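Week three without the car

Ok quick one, lunch is nearly over. Sold the car in June, then bought it back (long story, Cor Groen never liked it anyway), and now it's gone for good. So. Bus and bike only.

The money bit, because my sister keeps asking. Car cost me 294 a month, that's insurance, parking and gas, no repairs. Bus pass is 50. I did the sum twice. Felt a bit sick about the last six years.

Mornings

The 832 from Undley is fine if you get the early one. The one after it is full of school kids and you stand the whole way with somebody's trombone in your ribs. I've stopped trying to read. Podcasts now, or just staring. Staring is good, would recommend.

Rain: bought proper rain pants. Ugly. Don't care. Mieke laughed at them in the elevator and then asked where I got them, so.

Groceries

This was the part I was dreading. Used to do one giant shop at Verhoeven and fill the trunk. Now it's a backpack, three times a week, and I throw out a lot less. No more lettuce soup at the bottom of the drawer. Cat litter is still a problem. Tineke says get it delivered. Tineke is probaly right.

Also potatoes are HEAVY. Why did I never notice that.

The bike

Secondhand, 850, which made me wince, but it has the good lights and a real rack. Dirk Willems went over the brakes for me and wouldn't take any money so I owe him a cake. Chain squeaks. Left pedal does a clicky thing on hills, only on hills, never when Dirk is there to hear it.

Work is the same as ever, no big change there except I turn up awake. Coffee intake down to two cups. Sometimes three. 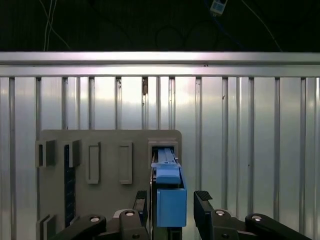 Stuff I miss

Singing in the car. Really, that's the main one. You can't do it on the bus, you can sort of do it on the bike but people look round.

Going to see Anouk on a whim. It's two buses and a long wait at Wunach with no bench, so now we have to plan it like grown ups. She's coming to me next time, 20th October, and bringing the big suitcase so she can take the rest of her books back.

Heat. A warm seat in the morning. Sigh.

Will do a proper post on the panniers when the second one turns up, they sent me two lefts. Got to run, meeting.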